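The Open Kitchen Can Close Now

2/15/25

I have now toured four apartments in Grekbridge and two in Trudberg, and every one of them had the same floor plan: you walk in the front door and you are standing in the kitchen. The listing calls this "flow." I would call it a hallway with a stove in it.

The case for the open kitchen goes like this. Families cook together, guests lean on the counter with a glass of something, and the cook is no longer shut away. It sounds lovely. I have lived with one for years and my guests sit on the couch, where they can hear the fan and smell the onions. I still cook alone, except now people watch.

What did the wall do? It kept the grease off the bookshelves. It let one person run a blender while another made a phone call. You could leave the pans until morning and shut the door on them. Those are small things, but you need them every day, and I can't remember the last time I needed flow.

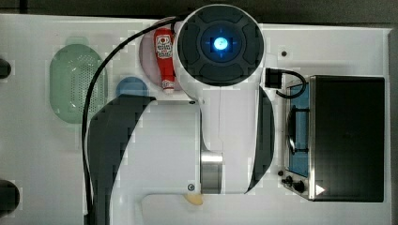
Who is it really for?

I suspect the builders. A wall costs money, and so does a door, and a 472 square foot unit with no walls photographs like a bigger one. Matsuda, the developer behind the new block in Kokby, charges an extra $200 a month for what its brochure calls a "social kitchen." As far as I could tell on the tour, the social part was an island with two stools bolted to the floor. The regular kitchen one floor down had the same cabinets and the same sink.

Fans of the layout will tell me that parents can keep an eye on the kids. Fine. I'll give them that one, for a few years. Children grow up and then they want to watch TV at full volume while you fry something, and the two of you will be yelling at each other across 25 feet of nice clear sightline.

They will also say that resale values are better. Maybe they are. I have heard that about granite, about bathtubs with feet, and about carpet in the bathroom. I don't plan my dinners around the next owner.
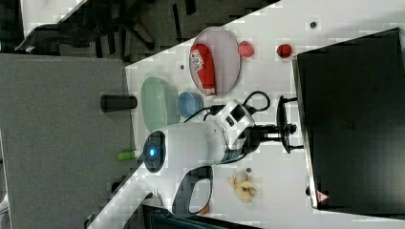

A ketchup bottle on an oval plate, with a blue bowl nearby.

My own test is simple. Go stand in the unit when somebody is cooking fish. If the agent won't allow that, ask where the fan vents to. In three of my six tours it vented back into the room.

I'm still looking. I would take a smaller place with a dark little kitchen and a door that sticks.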